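Desoritz Community Meals Program
Progress Report to the Bouazza Fund
Reporting period ending in April

Summary

The Desoritz Community Meals Program prepares and delivers hot lunches to older residents and to households referred by the county clinics. During the reporting period the program delivered meals to 377 registered clients, compared with a target of 350 set out in the grant agreement. Service was suspended on two days when the county closed its roads for ice. All other deliveries went out as scheduled.

Spending remains within the approved budget. One line, vehicle maintenance, is expected to exceed its allocation before the end of the grant year, and a request to move funds is described below.

Client enrollment

New enrollments came mainly from the Walik district, where the senior center stopped serving lunch in the fall. The program added a third delivery route in that district and assigned one driver to it full time. Intake calls are now returned within one working day in most cases. The exception was a period in February when the intake position was vacant, and 32 households waited longer than a week for their first delivery. All of them have since been enrolled or have withdrawn their request.

The client survey was mailed with the March menu. The program received 175 completed forms. Respondents were generally satisfied with portion size and delivery times. The most frequent complaint concerned vegetables, which many clients described as overcooked by the time the meal reached them. Kitchen staff have shortened the cooking time for green beans and carrots and will compare comments on the next survey. Several clients asked for a printed list of ingredients with each meal, and this has been in place since the start of April.

Kitchen operations

The program continues to prepare all meals at the Nuvus Street kitchen under the shared-use lease. The lease was renewed for one year on the same terms, with the addition of a second walk-in cooler shelf for low-sodium and diabetic meals. Preparation begins at 6:30 a.m. and the first route leaves at 10:45 a.m.
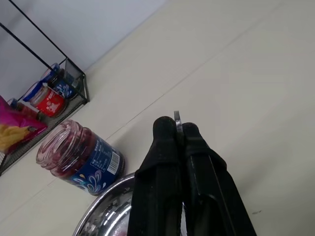

Stainless steel bowl at the counter, Nuvus Street kitchen.

The county health inspection took place in March. The inspector noted one minor item, a missing thermometer in the dry storage room, and it was corrected the same day. Food handler certificates are current for all paid staff. Jerome Ocampo, kitchen manager, has revised the cleaning schedule and the written procedure for labeling special-diet meals. Copies of both are attached to this report.

Food costs rose during the period, chiefly for eggs and poultry. The program offset part of the increase by changing the menu cycle from four weeks to five and by buying rice, beans and canned tomatoes in larger quantities. Staff do not recommend further menu changes at this time — clients on restricted diets already have fewer choices than others.

Finance

The older of the two delivery vans needed a new transmission in January. The repair was paid from the maintenance line, which now has little left for routine service on either vehicle. The program requests approval to transfer the unspent balance of the printing line to vehicle maintenance. No change to the total award is requested.

Plans for the next period

The program will fill the vacant relief driver position, which has been advertised twice without a suitable applicant. It will also meet with the Walik clinic to agree on a single referral form — at present the clinic uses its own, and intake staff must call back for missing dietary information. The next survey will be mailed with the September menu.

Attachments: budget statement, kitchen cleaning schedule, special-diet labeling procedure, survey results.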